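Zivham and Skutus to test inverter fault detection at Cledetdale solar park

CLEDETDALE - Zivham, a maker of monitoring software for solar power plants, and inverter service company Skutus will begin a joint field test in September at the Cledetdale solar park. The test will look at whether early signs of inverter failure can be picked up from data the plant already records.

Inverters turn the direct current from solar panels into alternating current for the grid. When one fails, every panel string connected to it stops delivering power until the unit is repaired or replaced. At remote sites, a service visit can take days to arrange.

The Cledetdale park has 82 string inverters. During the test, 17 of them will be fitted with extra temperature sensors on the capacitor bank and the cooling fan housing. The remaining units will be followed through their standard data only - voltage, current, internal temperature and error codes. Comparing the two groups will show how much the added sensors contribute.

Zivham's software, called Anghel, builds a separate model of normal behavior for each inverter and flags a unit when its readings move away from that model. Flags are sent to the Skutus service desk, where a technician decides whether a site visit is needed. Anghel does not shut down or restart any equipment on its own.
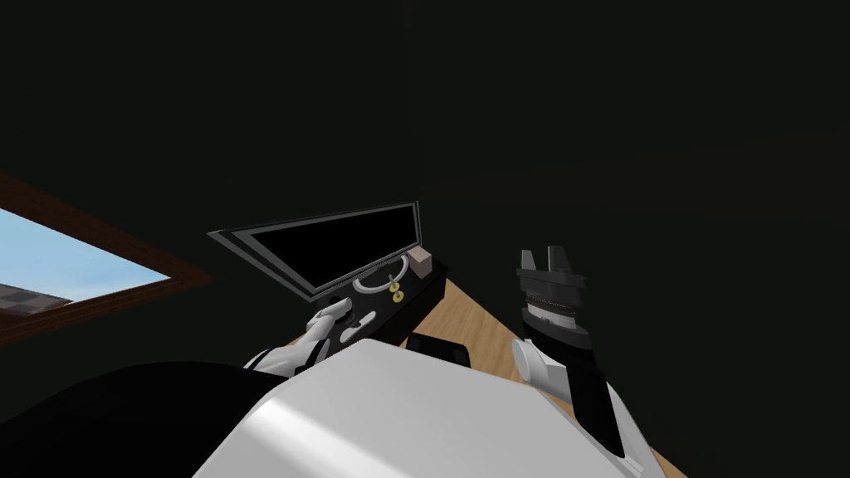
Computer rendering: open laptop near a window.

Before the field test, the two companies ran the software on archived data from the park. That work was used to set alarm limits and to remove false alarms caused by passing clouds, snow cover and planned grid outages. Alarm limits will stay fixed for the first 2 months of the test so that results from different weeks can be compared.

Skutus will open and inspect every inverter that is flagged, including those still running at full output. Worn parts will be logged and kept for lab examination. The park will stay in normal operation throughout, and 100 percent of the recorded inverter data will be stored for later review.

A summary of the results will be published on the Zivham website after the test ends. Plant operators who want to receive a copy can register through the contact form on the same site.

About Zivham
Zivham develops monitoring and analysis software for ground-mounted and rooftop solar plants.

About Skutus
Skutus repairs and maintains solar inverters and supplies replacement parts to plant operators.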